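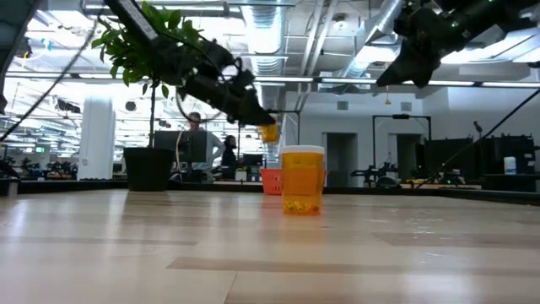
Un bote naranja en la pinza izquierda y otro, con tapa blanca ancha, de pie sobre la mesa.

Inicio | Foros | Brazos y pinzas | Compras y opiniones | Entrar

¿Merece la pena el kit Conska de dos brazos para trabajar con botes de pastillas?
Publicado por tornillo_flojo el 4 de noviembre de 2025

Buenas a todos. Llevo ya bastante tiempo leyéndoos y por fin me animo a escribir, así que perdonad si me enrollo, que me conozco.

Doy clase en un centro de formación profesional y queremos montar para el curso un puesto de automatización con dos brazos de mesa. La idea es que los alumnos preparen un ejercicio completo con envases de farmacia: coger un bote del montón, dejarlo de pie, quitarle la tapa con el otro brazo, pasar el contenido a una cesta o a otro recipiente y volver a cerrar. Nada de medicamentos de verdad, por supuesto, usaríamos legumbres o piezas de plástico pequeñas. Me gusta este ejercicio porque cualquiera entiende lo que se pretende (hasta las familias el día de puertas abiertas) y porque tiene más miga de lo que parece.

He estado mirando el kit de dos brazos de Conska, el que distribuye Pridetti, que viene con las pinzas estándar, los soportes de mesa y una licencia del programa Wedareo para grabar los movimientos guiando los brazos a mano. Me han mandado un presupuesto bastante razonable y el comercial ha sido amabilísimo, pero claro, el comercial qué va a decir. En el catálogo todo lo cogen a la primera, y yo ya tengo unas cuantas canas con los catálogos.

Lo que me preocupa, por orden: si las pinzas que trae de serie valen para un bote redondo y liso o si hay que cambiarlas desde el principio; si los dos brazos se coordinan bien para desenroscar; y si el material transparente da la guerra que dicen, porque los botes que tengo son de esos naranjas translúcidos. Nuestra mesa, además, es de madera barnizada y brilla bastante. Tampoco sé si me conviene contratar la puesta en marcha de Pridetti o si con paciencia y café se puede hacer en casa.

Los alumnos son 10 y se irían turnando en un solo puesto, así que necesito algo que aguante algún que otro susto. Muchas gracias de antemano, de verdad, cualquier experiencia me sirve.

Compartir (8) | Seguir este tema | Denunciar

rodamiento_viejo
Respuesta más votada

¡Bienvenido! Y no pidas perdón por enrollarte, que vas a ver ahora lo que es enrollarse.

Tenemos ese mismo kit en el taller desde agosto y lo usamos casi a diario con envases pequeños, así que te cuento lo bueno y lo menos bueno. Lo bueno primero: los brazos son agradecidos. Se guían a mano con suavidad, no pesan una barbaridad al moverlos y cuando chocan con algo se paran y avisan, cosa que con gente aprendiendo vale su peso en oro. A nosotros nos han tirado botes, cestas y una taza entera, y los brazos siguen tan campantes.

Las pinzas de serie para un bote redondo… regular. Cogerlo lo cogen, pero en cuanto el otro brazo empieza a girar la tapa, el bote gira también, y te quedas mirando cómo dan vueltas los dos con mucha elegancia sin abrir nada. Nosotros acabamos poniendo en uno de los brazos los dedos de goma de Antoniuk, que se atornillan en el mismo sitio, y en el otro dejamos los originales. Con esa combinación se abre la mayoría de las tapas de rosca normales. Con las de seguridad, las que hay que apretar y girar a la vez, ya es otro cantar: se puede, pero hay que grabar el movimiento con mucho mimo y a veces el brazo se queda corto de fuerza hacia abajo. Para empezar te recomendaría botes con tapa ancha y sin cierre infantil, que dan mucha más superficie para agarrar.

Lo del plástico translúcido es verdad y es lo que más tiempo nos ha quitado. El sistema de visión de Wedareo ve perfectamente un bote opaco, pero con uno naranja translúcido se lía con lo que haya detrás. Si pones una cesta de color justo a su espalda, el color se cuela por la pared del bote y la detección del borde se vuelve caprichosa. Y el barniz de la mesa remata la faena, porque el reflejo del propio bote le parece una prolongación hacia abajo y calcula mal la altura de la base. Lo arreglamos con un tapete gris mate de los de cortar y apartando la cesta a un lado. Antes de eso, una tanda de 8 intentos con el bote se nos quedaba en dos bien hechos; con el tapete salieron siete, y no tocamos nada más del programa. Ya ves tú, un tapete.

Mira también qué luz tienes en el techo. Si hay paneles muy fuertes encima de la mesa te van a salir manchas blancas por todas partes, y eso también cuenta.

Sobre la coordinación de los dos brazos: Wedareo los graba juntos y los reproduce juntos, y ahí no he tenido queja. Donde flojea es en el relevo, cuando un brazo sujeta el bote en el aire y el otro se acerca a por él. Les cuesta encontrarse y hay que ensayarlo despacio. Nosotros casi siempre apoyamos primero el bote en la mesa y luego entra el segundo brazo, y los chavales lo entienden muchísimo mejor.

La puesta en marcha de Pridetti la contratamos y no me arrepiento, aunque te diré que la mitad de la mañana se fue en fijar los soportes y eso lo hace cualquiera con una llave. Lo que sí aproveché fue la calibración, que en el manual viene contada de aquella manera. Pregunta si te la venden suelta; a mí no se me ocurrió y quizá me habría ahorrado un dinerillo.

En resumidas cuentas, yo lo volvería a comprar, con los dedos de goma en el mismo pedido para no pagar portes aparte. Si quieres te paso por privado la hoja de ajustes que usamos con los envases pequeños, con mucho gusto.

7 comentarios | Compartir

cable_suelto

Yo lo devolví. Muy caro para lo que hace y los cables por debajo de la muñeca se enganchan con todo. Y Pridetti tarda en contestar.

2 comentarios | Compartir

patio_de_luces

Hola, compañero. Yo no tengo el kit entero, solo un brazo suelto de Conska que compramos de segunda mano, así que toma lo mío con cautela, pero como también doy clase igual te ayuda un poquito.

Lo del cable en el que insiste el compañero de arriba es cierto, a mí se me enganchó un par de veces en el asa de una cesta. Se soluciona recogiendo el bucle con una cinta de velcro, dejando holgura para que la muñeca gire entera. Hazlo con el brazo estirado del todo y luego encogido, que si no te quedas corto en una de las dos posturas y tira del conector.

Para los alumnos, yo empezaría sin tapa. Coger el bote, levantarlo, dejarlo en una marca. Parece una tontería y a los míos les llevó dos sesiones enteras, y qué contentos se pusieron cuando salió, ¡hubo hasta aplausos! Si metes algo dentro del bote, que sea poquito, lo justo para que cubra el fondo, porque cuando se vuelca (y se va a volcar) las piezas acaban debajo de los armarios y las sigues encontrando meses después.

Y pregunta por la licencia de Wedareo antes de firmar. La mía iba ligada a un solo ordenador, y cuando cambiamos de equipo en el aula tuve que escribirles para que la pasaran al nuevo. Me atendieron bien, pero estuvimos sin poder usar el brazo mientras tanto y me fastidió la programación de la evaluación. Ya nos contarás qué decides, y si pones el puesto en marcha sube algo al hilo, que nos hace ilusión verlo.

Compartir | Responder | Volver a Compras y opiniones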